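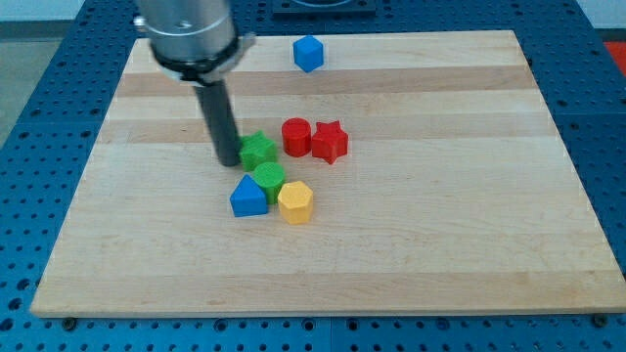 3. Installer le plateau et disposer les formes

Vous voici arrivés à la partie que nous préférons, et nous vous conseillons de la faire sans hâte, pourquoi pas avec un thé à portée de main (mais pas sur le plateau !). Le coffret Ploveo se compose d'un plateau en érable clair et de petits blocs de couleur : étoiles, cylindres, cube, hexagone, et la petite maison bleue à cinq côtés que les enfants réclament toujours en premier.

1. Choisissez une table stable et bien plane. Une table en métal perforé convient très bien, à condition que le plateau y repose de tout son long et ne bascule pas quand on appuie sur un coin.

2. Passez un chiffon doux et sec sur le bois, dans le sens du fil. Les bandes crème et les bandes plus dorées, tout comme les petites mouchetures foncées, appartiennent au bois : inutile de frotter pour les faire partir.

3. Sortez les blocs du sachet et posez-les à plat. Les étoiles se couchent sur une face, les cylindres se tiennent debout. De fines stries se sentent sous le doigt - c'est la texture normale des pièces imprimées, et elle s'adoucit un peu à l'usage.

4. Formez un groupe vers le milieu du plateau, en gardant une pièce à l'écart, près du bord opposé. Le cube bleu se prête bien à ce rôle, tourné de biais, une arête vers le joueur.

5. Poussez doucement une pièce pour rejoindre la forme voisine. On pousse, on ne soulève pas : toute la règle du jeu tient là, et les variantes de la section 4 en découlent.

Remarque : quand plusieurs pièces se touchent, la première poussée entraîne souvent ses voisines. Pour une première partie, laissez plutôt la largeur d'un doigt entre elles. Mitali Mridha, à qui nous devons les variantes, aime au contraire les groupes très serrés, et nous vous y encourageons dès que vous aurez pris le coup de main.

Attention : ne laissez pas le plateau en plein soleil ni contre un radiateur, le bois pourrait se voiler. N'employez ni alcool ni éponge abrasive sur les blocs, dont la finition mate garde la trace des rayures.

S'il vous manque une forme à l'ouverture du coffret, écrivez à Zoila Lozano, à l'atelier Anholm, en précisant la forme et la couleur. Elle répond d'ordinaire dans les 3 jours, un peu plus en septembre.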